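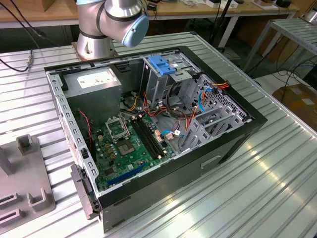
Handout 7, page 15

Can machines do the chores yet?
Notes for Wednesday — E. Brandes

Short answer, no. Longer answer, some of them, some of the time, if someone sets the table first. Bring this sheet, we will write on it.

Start with the job and leave the arm for later. Desktop PC, side panel off, board facing up. A person who has done it before fits memory and a processor and doesn't think about it. Now write down what the hands need:

- find the slot, black, next to an open socket that looks nothing like it
- line up the notch, press until the clips close
- keep out of the cables (red, yellow, orange, black, no two cases the same)
- know when to stop pushing

Last one is the hard one. Weidemann chapter 9 calls it "the last millimeter". Read it, skip the math if you must.

Rigid vs floppy. Boards, cages, brackets = rigid, stay where you left them. Wires = floppy, a new shape every time. Same split at home: plates are fine, laundry is awful. Most demo videos stick to the first group. Check for that when you watch one!

Fixtures. Shop floors cheat, and they should. A holder with slots puts the part in the same place each time, so half the seeing problem goes away. Your kitchen drawer has no fixture. Big reason factories are ahead of kitchens, more than the price of the arm imo.

Two fingers on the gripper can do a lot. Clips, tabs, handles — anything with two flat sides and some room around it. Room is the catch. Inside a drive bay there's hardly any, and the fingers hide the part from whichever camera is looking stright down.

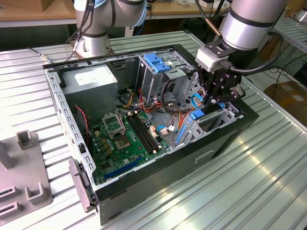

Counting it honestly

Brovgate exercise, same as August. The log has 1,088 tries on small clips and latches. Before you work out a rate, decide:

1. Does a try count if a person reset the part?
2. Does it count if the clip opened but somthing else moved?
3. Who picked the start position?

Groups got very different rates from the same log last time, all defensible. Keep your rules next to your number or I can't grade it.

For next week: Pledar reading, first half only. Pick one chore from your own house, time yourself doing it, list every spot where you felt for something without looking. One page. Kinder group goes first.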